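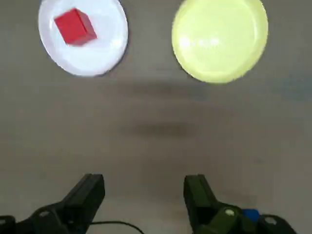
January 5, 2018

The dishes are the last thing left to sort in the kitchen, and I've been putting them off since July. The pots took a weekend. The pantry took longer than that. Plates I kept skipping, as they stack neatly and a neat stack looks like a finished job.

We have far too many. Some came with us from the old flat, some came in a box from my aunt, and the rest I bought myself, mostly on sale. The cupboard beside the stove holds 18 dinner plates if you're careful, and we've been asking it to hold a good deal more than that. Every time I wanted a side plate I had to lift a pile of big ones out first and put them on the counter.

So this week I pulled everything out and went through it by colour. I know most people sort by size. I tried that last year and it lasted until the next time somebody else unloaded the dishwasher. Colour seems to be easier for everyone to follow. White goes on the bottom shelf, yellow goes on the middle one, and the odd ones go up top until I decide about them.

The white and the pale yellow are the two I'm keeping for every day. They're close enough in size that they stack together if they have to, and the yellow is soft enough that it doesn't fight with the grey table. I had a darker set from Kondine that I liked in the store, but at home every scratch showed, and I never reached for it. That set went in the donation box first and I haven't missed it.

The plastic ones stay too. I used to think I'd move on from plastic plates once the kids got bigger. They still get used for toast, for cut-up fruit, for beads and for anything being carried out to the deck. They're light and they don't chip. The yellow does pick up a stain from curry if it's left overnight. A paste of baking soda and water gets most of it off, and a day on the windowsill gets the rest.

I did buy one thing, a wire shelf riser from Cordeiro. It was $89 for a pack of 3, and I thought that was steep for bent wire, but I'd already tried a cheaper one from Joltus that sagged in the middle. The new ones are holding up fine. Measure your cupboard before ordering. Mine has a lip at the front, and I had to tip the riser in sideways and then turn it.

Bowls are still a mess. I've moved them to the drawer under the cutlery for now. The drawer is deep enough, but the bowls slide when it's opened fast, and I may have to put a rubber mat down. Someone in the comments last time suggested drawer pegs. I looked at them and they'd mean drilling into the base, so I'm leaving that alone until I've tried the mat.

The donation box is going to the Clesimance thrift shop on Saturday morning. They take kitchen things at the back door and they prefer plates wrapped in newspaper, standing on edge. I've been saving flyers for that. If you're local and you need a start on a set of dishes, there'll be a decent lot of dark blue on their shelves next week.

After that it's mugs. I opened that cupboard this morning, had a look and closed it again.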